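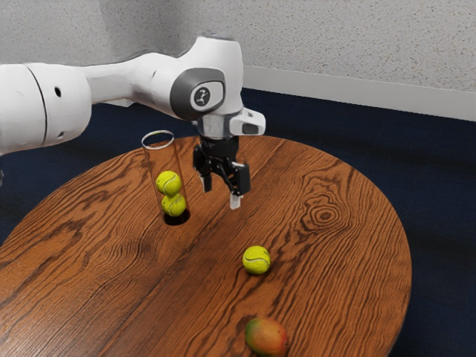

**Lullico simulation kit, trial review, 13th January**

Present: Rocío Zapata (chair), Bautista Troncoso, Nadège Hervieu
Apologies: Trinidad Orellana

1. Bautista has now run the tennis ball task 20 times and loves it! Setup took him two hours, scene editor included. Nadège would like more fruit than the mango.
2. Licence is $1690 per year. Rocío keen, pending a reply on support hours.
3. **Action:** Nadège to ask Lullico whether the trial can be extended to September.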